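Taking In Repairs at the Jewelry Counter
Speaker notes, Brerstead Regional Jewelers' Meeting
24 Sep 2000
Prepared by the Repair Standards Office, Negussie Jewelers

Slide 1. Opening

Good morning, and thank you to the meeting for the invitation. The subject is the intake of repairs: the few minutes between a customer placing a piece on the counter and that piece going into an envelope. Bench work itself will not be covered. The bench has its own session after lunch, in the smaller room.

Negussie operates 37 counters. All of them accept repairs, and all of them now use the same intake form. The form was introduced in August and replaced four older versions, some of which had been photocopied so many times that the lines for metal and stone could no longer be read. Copies of the new form are on the table by the door. Members may adapt it for their own use.

(Pause here while the late arrivals are seated.)

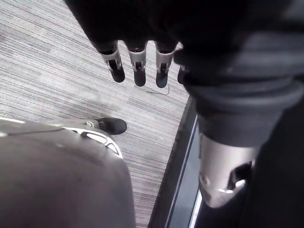
Photo: Senix

Slide 2. What the intake form is for

The form serves the customer, the counter and the bench, and it should be written so that each can read it without asking the others. A customer should recognize the piece from the words. A bench jeweler who has never met the customer should know what work has been approved and what has not.

Read the two sample entries on the slide aloud.

First entry: "Gold ring, fix stone."

Second entry: "Yellow metal ring, stamped 14K inside band, one round clear stone in six-prong setting, two prongs worn, stone moves when touched. Customer asks for prongs to be rebuilt. No other work approved."

Allow the room a moment. The first entry was taken from a real envelope. The piece came back with the prongs rebuilt, the shank thinned from polishing, and an inscription inside the band almost gone. The customer had not asked for polishing. The firm paid for the engraving to be cut again, and the customer was understandably not satisfied with lettering done by another hand.

Slide 3. Wording

Staff should describe what they observe and leave conclusions to those with the equipment to reach them. The accepted wording at Negussie is as follows.

Yellow metal, white metal or rose metal, followed by any stamp found and where it was found. If there is no stamp, write "no stamp found."

Clear stone, blue stone, green stone and so on. The name of the stone is written only when a report accompanies the piece, and in that case the report number is written beside it.

White round beads, for a strand that has not been tested. "Pearl" may be added in quotation marks with the words "per customer."

Some counters objected that this language would offend customers. In practice, it helps to explain the wording before the customer reads it. The suggested sentence is printed on the back of the form: "We write down only what can be seen at the counter, and your description is recorded next to ours."

Expect a question about insurance values. The value on the form is the customer's stated value and is labeled as such. It is not an appraisal. Where the stated value is above $3000, a second member of staff reads the entry and signs it before the envelope is sealed.
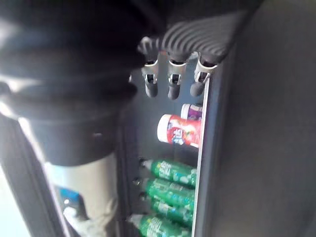
Gripper fingers above a column of drinks and snack containers

Slide 4. Inspection under the loupe

Inspection takes place in front of the customer. The piece stays on the tray throughout. If it must be carried to a stronger light, the customer is invited to walk along.

The order of inspection is fixed, so that a member of staff who is interrupted can resume at the right point.

1. Inside of the band or back of the piece. Record stamps, inscriptions, earlier sizing seams and solder.
2. Setting. Touch each stone lightly with the end of a wooden pick. Record any movement.
3. Stones. Record chips, scratches on the table and any missing stone. State the position as on a clock face, with the stamp at six.
4. Clasps and links. Open and close the clasp twice. Look at the jump rings on either side, where most bracelets fail.
5. Overall surface. Record dents, thin places and worn plating.

Mention the clock face method again at the end of this slide. It was questioned during the first weeks, mainly by staff who worked with long necklaces, and for those the form has a straight line diagram on which the position can be marked from the clasp end.

A drawing is always preferred to a long sentence. It need not be a good drawing. A circle with two small crosses has settled more than one disagreement about which stones were chipped on arrival.

Slide 5. Cleaning before inspection

Dirt holds loose stones in place. A piece that appears sound may lose a stone in the cleaning tank, and the customer will reasonably believe that the shop caused the loss. For this reason, the inspection is made first, a light wipe second, and the inspection of the setting is then repeated. Ultrasonic cleaning is never offered at intake. It is also unsuitable for strung beads, glued settings, opals and emeralds at any stage of the repair.

If time is short, omit the paragraph on steam.

Steam cleaning remains in use at some counters. It is permitted for plain metal only, with the piece held in tweezers over a closed basin.

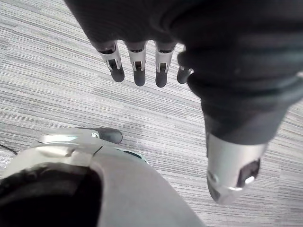

Slide 6. The envelope and the ticket

Each piece has its own envelope. A pair of earrings counts as one piece. A ring and its matching band are two pieces, even when the customer regards them as a set, because the work on each may finish at a different time.

Tickets are printed from Ikero, the record system in use at all Negussie counters. Members with other systems, or with paper books, can obtain the same result with a numbered ticket in 3 parts: one for the customer, one fixed to the envelope and one kept in the repair book. The number should appear on every part and should never be reused within the same year.

The envelope is sealed in the customer's presence, and the customer initials across the flap. It is then placed in the locked drawer at once. An envelope left beside the register during a second sale is treated as a reportable incident under our own rules, whether or not anything is missing.

Slide 7. Estimates and approval

An estimate given at the counter is a range. The upper figure is the limit of the customer's approval, and the bench may not pass it without a further call. The date and time of each call are written on the form, with the words used for the approval as nearly as they can be recalled.

When the bench discovers added damage, work stops. The piece returns to its envelope, and the customer is given the choice of approving the extra work, completing only the original work if it is safe to do so, or collecting the piece as it is. No charge is made for stopping.

On this point the office has been asked whether a minimum bench fee would be fair. The present view is that it would discourage customers from bringing in older pieces, many of which prove to be worth repairing. The matter will be looked at again when a full year of records is available.

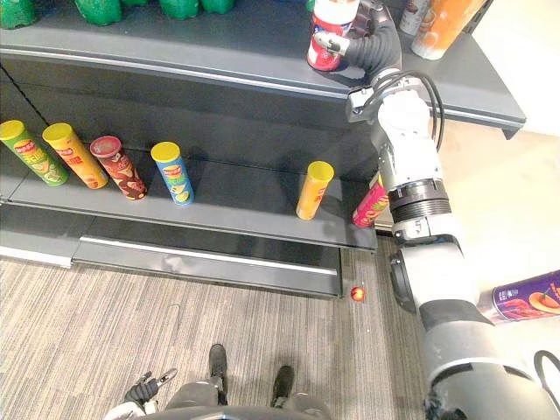
Records for the first weeks already show a change in the kind of complaint received. Disputes over the condition of a piece on arrival have become less common. Complaints about waiting times at the counter have risen, and the two are plainly connected. A full intake takes longer than the old method. Counters with heavy traffic at midday have begun to offer a set time for repairs in the morning, and this appears to be well received by regular customers.

Slide 8. Collection

At collection, the envelope is opened in front of the customer and the intake form is read through again, line by line. The customer handles the piece, tries the clasp or puts on the ring, and signs. If the customer sends another person, the customer's part of the ticket must be presented along with a signed note.

Uncollected pieces are held for 2 years. Letters are sent to the address on the form, and a copy of each letter is kept with the envelope. Members should confirm the rules that apply in their own state before disposing of any uncollected property.

Slide 9. Questions

Leave this slide up. Questions about bench pricing should be referred to the afternoon session. Questions about Ikero ticket layouts can be taken at the Negussie table, where a printed set is available. The blank forms are not to be collected at the end; members may take as many as they need, and the master sheet is at the bottom of the box.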